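Right, perfume. I got four bottles for Christmas, which is either a compliment or a hint, and it sent me off to sort out the whole dressing table. I used to do a bit of copywriting for fragrance adverts (small ones, the sort you see on the back of a theatre programme), so I picked up a few tricks from people who handled the stuff all day. I've had a few emails asking for them, so I've written them down.

## Keeping it nice

Get it out of the bathroom. I know it looks lovely on the shelf over the sink, all those adverts have it sitting next to a marble bath, but steam and heat do it no good at all. Mine lives in a bedroom drawer now, in the boxes it came in. Ugly, but my bottle of Drovau has lasted years that way.

Stand bottles upright and push the lids on properly. If you've lost a lid, a scrap of cling film and an elastic band will do for a while.

## Getting it off things

I knocked a tester over a cream jumper in December and could have cried. Ysaline Collet, who I used to share a desk with, told me to blot it with a clean cloth and cold water, then dab on a drop of washing-up liquid mixed with more water and leave it 20 minutes before washing as normal. Try it on an inside seam first! And don't put the thing in the tumble dryer until you're sure the mark has gone.

Polished wood is another matter - perfume can take the shine clean off, so mop it up straight away and keep a tray under your bottles. I use an old saucer.

## Those smelly magazine strips

Don't bin them. I tear out the scented pages and tuck them in with my jumpers, or in the bottom of the suitcase between holidays. Keep them in an envelope if they're going near anything pale, as the ink can rub off. Latrice Park puts hers in the hoover bag, and her front room smells like a department store every time she does the carpet.

## Empties

A pretty bottle with a screw top is easy. Rinse with warm water, then a splash of white vinegar, leave it overnight and rinse again. The crimped ones won't come apart without a fight and I've given up trying, so mine go on the windowsill as they are. If there's a last dribble you can't spray, take the lid off and leave the bottle in the airing cupboard. Well away from the boiler, please.

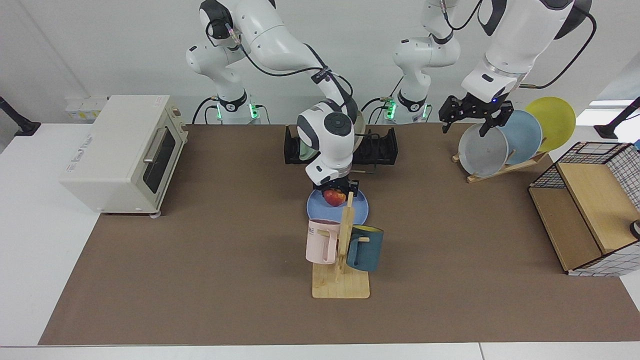 I've still got to find a home for the Limsakul one, which comes in a bottle shaped like a shoe and won't stand up in any drawer I own. For now it's wedged in a mug with some socks.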